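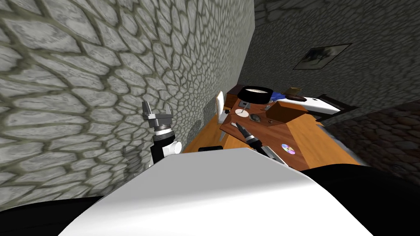

Section 3. Recording an arrest in Celtmont Custody Log

Revised 2018-12-27

Use this procedure when a person is brought to the Kokska or Usta holding facility. The booking officer must be logged in before starting.

1. From the main menu, select New Custody Record. The system assigns a record number between 2000 and 2225. Write it on the property bag.

2. Enter the arrest time. This is the time of arrest, and the arrival time goes in the next field.

3. Choose the offense code. If more than one charge applies, enter the most serious first and press Add for each of the others.

4. Under Warrant, select Yes or No. If Yes, scan both sides of the document.

5. Complete the medical questions with the detained person present. Do not skip a question. Mark Refused if no answer is given.

6. Press Save, then print the rights notice and have it signed.

Note: The Remarks field holds 80 characters. Longer statements go in a separate Statement form.

Note: Records opened at Usta before May use the old offense codes. Open them in the Beneš viewer to read them.

CAUTION: A saved record cannot be deleted. To fix an error, select Amend and enter a reason. The first version stays on file and can be requested by the court.

CAUTION: Do not leave the terminal while a record is open. Press Lock first.

To transfer a person to another facility, go to Section 4.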